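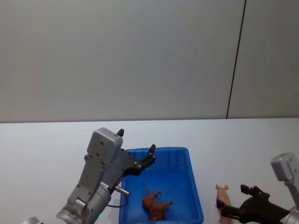

The woman who runs the alterations counter at Sandoval has been shortening pants for most of her working life, and she says the part people get wrong is the table. "They buy a good machine and then they work on the bed," she said when we talked at the shop one afternoon in May. She likes a plain white tabletop pushed up against a gray wall, with no pattern on either one. "Black thread, navy thread, you see it right away on white. On wood I lose pins."

She asked me not to use her name. Her regular customers know where to find her, she said, and she has enough work.

Sandoval is a small dry cleaner in Drutumthorpe, and the alterations counter is in the back. She took it over when the previous tailor moved to Vevinton. Before that she did piecework at home, mostly curtains and school uniforms. She keeps a notebook of every job that comes in, and last year's notebook ended at 2,656. Most of those were hems.

"Hems pay the rent," she said. "I like doing coats, but a coat comes in maybe in the fall, and the person wants it back for a funeral tomorrow."

I asked what she would tell someone who wants to start hemming their own clothes. She said to wash the pants first, and to wash them twice if they are cotton. She has redone a lot of jeans that were hemmed straight from the store and then shrank. She also wants people to bring the shoes they plan to wear. "They come in sneakers and tell me the heels are about this high," she said, holding up two fingers. "I send them home."

For pinning, she has the customer stand still and look straight ahead. Looking down changes the length at the back. She pins one leg, checks it, and copies the measurement to the other, unless the hips are uneven. "A lot of people's hips are uneven. They don't know until I tell them, and some of them are not happy to hear it."

Her machine is a Zetia that she bought used for $200. The light on it quit years ago and she uses a desk lamp. She oils it every morning before the shop opens and changes the needle after every 8 pairs of jeans. She has looked at newer ones. The last one she priced was $579, and she decided against it after trying it on four layers of denim. "It complained," she said. "Mine goes slow, but it goes."

She does not take wedding dresses anymore. She did them for several years and found that the dress was rarely the problem. "The mother wants one thing, the bride wants another thing, and I am on the floor with pins in my mouth." She still does bridesmaids' dresses, as long as they arrive a month ahead.

Zippers are her least favorite job, and she charges more for them than customers expect. Taking the old one out is slow. She keeps the pulls in a coffee can, sorted by nothing, and digs through it when someone needs a match.

At four o'clock a man came in for two pairs of work pants. She had him try on one pair before he paid. The left leg was a little long, so she took them back and told him to come by in the morning.

By the Drutumthorpe Neighbor staff

May

Contact us | Copyright Drutumthorpe Neighbor | Back to top

We use cookies to remember your settings. By staying on this site you agree to our use of cookies.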